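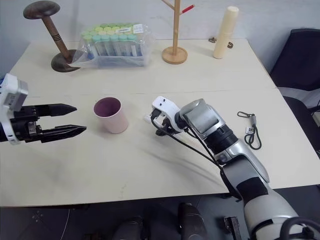 One site manager asked us whether a cup issued at one venue can be returned at another, and whether the second venue loses money by accepting it. It can be returned at any venue in the Dirora network. The second venue does not lose money. Deposits are reconciled at the end of each billing period, and a venue that pays out more deposits than it collects is credited the difference on its next statement.

Last updated: October 2023

Dirora Reusable Cup Program: Frequently Asked Questions for Venues

These answers apply to cafes, canteens, and event sites in Cirumton and Trarniner that are enrolled in the program. Terms used here have the same meaning as in the venue agreement. If an answer here conflicts with your agreement, the agreement controls.

ENROLLMENT

What kinds of venues can enroll?

Any business that serves drinks to the public and holds a current food service permit. Staff canteens can enroll if the building has a loading point that our carrier can reach without an escort. Home-based businesses are not covered at this time.

Is there a minimum order?

Yes. The minimum standing order is 57 cups per delivery. Orders above the minimum can be set to any whole number. The cups are packed in returnable crates, and the last crate in a delivery may be partly filled.

How long does enrollment take?

Expect 3 weeks from the date we receive the signed agreement. Most of that time goes to the site check and to adding your location to the carrier's route. If your venue shares a loading point with one that is already enrolled, the site check may be waived.

Can we enroll for a single event?

Yes, under the short-term agreement. The event must have one named organizer who is responsible for every cup delivered, including cups used by independent vendors on the site. Vendors do not sign separately.

DEPOSITS

Who sets the deposit?

The program does. It is the same at every venue. Venues may not raise it, lower it, waive it, or fold it into the price of the drink. It must appear as its own line on the customer's receipt.

Is the deposit taxable?

We do not give tax advice. Ask your accountant how to record it. Our statements list deposits separately from service charges so that either treatment can be applied.

Do we have to refund in cash?

No. You may refund in cash or to a card. Store credit is allowed only if the customer asks for it. A sign stating your refund method must be posted where customers order.

A customer brings back a damaged cup. Do we pay the deposit?

Pay it if the cup is in one piece and can be identified as a program cup. Cracks, stains, and scratches do not affect the refund. Place the cup in the reject bag, not in the return crate. Pieces of a broken cup do not qualify, and you should dispose of them with your regular waste.

A customer brings back a cup from a different program. What then?

Decline it. If one ends up in a return crate by mistake, the wash plant will remove it. Cups that are not ours are held until the next route day and sent back to the venue that returned them. They are not credited.

What if we run out of cash for refunds?

Direct the customer to another enrolled venue and report the shortage through the venue portal. Repeated shortages at the same location will prompt a review of its float.

WASHING AND HANDLING

Who washes the cups?

All washing is done at the Balogh plant. Venues do not wash cups for reissue, even where they have a commercial dishwasher. A cup that has been used once must go through the plant before it is used again.

Why can't we wash on site?

The health authorization for the program covers one washing process at one location. Adding venue dishwashers would require a separate inspection of each machine. We looked at this in April and decided against it.

Do we need to rinse returned cups?

Empty them. Rinsing is optional for water, tea, and coffee. It is required for milk drinks, smoothies, and anything containing alcohol if the crate will sit overnight. Use cold water with no detergent. Detergent residue interferes with dosing at the plant.

What wash temperature is used?

The wash tank runs at 67 °C. The final rinse is controlled separately and is logged for each batch. Batch logs are available to venues on request and are supplied to inspectors without notice to the venue.

The cups arrived with moisture inside. Can we use them?

No. Set the crate aside, leave the lid closed, and report it the same day. Do not towel-dry the cups. A replacement crate will be added to your next delivery, and you will not be billed for the rejected one.

Are the cups safe for hot drinks?

The hot-drink cup is rated for coffee and tea at normal serving temperature. The cold-drink cup is not. The type is molded into the base. Do not go by size, as the two types overlap.

Can cups go in a microwave or freezer?

Neither type should be microwaved. Freezing does no harm to an empty cup, but a filled one may split at the base, and the plant will reject it.

How should clean cups be stored?

Keep them in the closed crate until needed, off the floor and away from cleaning chemicals. Once a crate has been opened, use its contents within the same service day or cover it with the liner supplied. Stack no higher than the line marked on the crate. Overstacked cups bind together, and the rims chip when they are pulled apart.

COLLECTION

How often are returns collected?

Collections follow the delivery schedule. The carrier drops off clean crates and takes away used ones at the same stop. An extra collection can be booked through the portal and is charged per stop.

Does the carrier count the cups?

No. The carrier scans crates. Cups are counted by machine at the Balogh plant, and that count is used for billing. If your own count differs, file a query before the statement is closed. Attach your record for the crates in question. Queries that give a total only, with no crate numbers, cannot be checked.

Can we put cups in crates upright?

Place them rim down, one type per crate. Mixed crates are accepted but carry a sorting charge.

What goes in the reject bag?

Cracked cups, cups with tape or permanent marker on them, and cups that have held anything other than food or drink. Tie the bag and lay it on top of the last crate. Do not include lids. Lids are not part of the program.

CHARGES AND LOSSES

How are we charged?

You pay a service charge for each clean cup delivered. The charge covers washing, transport, and ordinary wear. There is no rental fee for crates unless they are kept past the return date shown on the delivery slip.

What happens to cups that are never returned?

The deposit collected from the customer covers the replacement of that cup. Venues are not billed for cups that leave with customers. They are billed for cups that were delivered but never issued and cannot be found.

How many times is a cup used?

The cups are retired after 167 wash cycles or on failing inspection, whichever comes first. Retired cups are ground and returned to the molder. The reground material goes into crates and is not used for new cups.

Can we have cups printed with our logo?

No. All cups in the network must be interchangeable. You may use a paper sleeve if it is held on without adhesive and removed before the cup goes in the return crate.

LEAVING THE PROGRAM

How do we end our agreement?

Give notice in the portal under Account. Your last delivery will be the one already scheduled. You must keep accepting returns until the notice period ends, and the refund sign must stay posted until then. Unused cups are collected at the final stop and credited at the service rate, provided the crates are unopened.

Can a paused venue keep its cups?

Yes, for seasonal closures recorded in advance. Crates must be sealed. On reopening, all stored cups go back to the plant for washing before they are issued, and this wash is billed at the standard rate.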